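Linkage grippers on a handle - pads keep slipping on denim
Home and Shared Workshop Builds > Grippers and end effectors

kinden_bench
OK so the second pair of handheld grippers is together and I'm having fun with them, mostly. Frames are black PETG off the Prusa, pads are navy TPU, metal pivot pins. Towels are easy. Jeans are killing me! The pad gets hold of one layer, I lift, and the fold slides right out. Out of 50 tries on the waistband I got maybe a dozen I'd call good. Is this a pad problem or a squeeze problem?

moschos54
Squeeze. I went through every pad shape you can think of back in July and the thing that helped was a stiffer spring. Denim is heavy and you're pinching it at one tiny spot.

Booker Lyons
Gonna disagree with moschos. A stiffer spring just wears your hand out, and then when you move the jaws over to a motor you need a bigger motor. Softer pads, thinner at the tip, so they wrap a little. I'd try that first (it's a cheap print anyway).

moschos54
Cheap print, sure, and then you reprint it every week when the tips tear. Mine tore.

Booker Lyons
What infill? Mine are fine and I've got 1,000 closes on them.

moschos54
Solid. So who knows.

dezso_antal
Check the pins before you do anything else. On my Movum build the holes had worn oval and the two jaws met a little crooked, so all the force went to one edge of the pad. Looked fine until I closed it on a sheet of paper. I'd have blamed the pads forever.

kinden_bench
Oh, I like the paper test, I'll do that tonight. Booker, I'll print a set of thin tips too and we can all argue about it after. Jaws open over the denim, a couple from the folding practice: 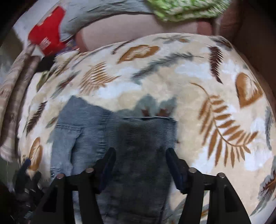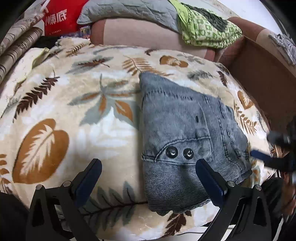
tinsnips253
Does it matter if the left and right grippers have different springs?

dezso_antal
Only if you're using both on the same piece of cloth. The weaker one lets go first when you pull the fabric tight - so match them for folding, and don't worry about it for one-handed stuff.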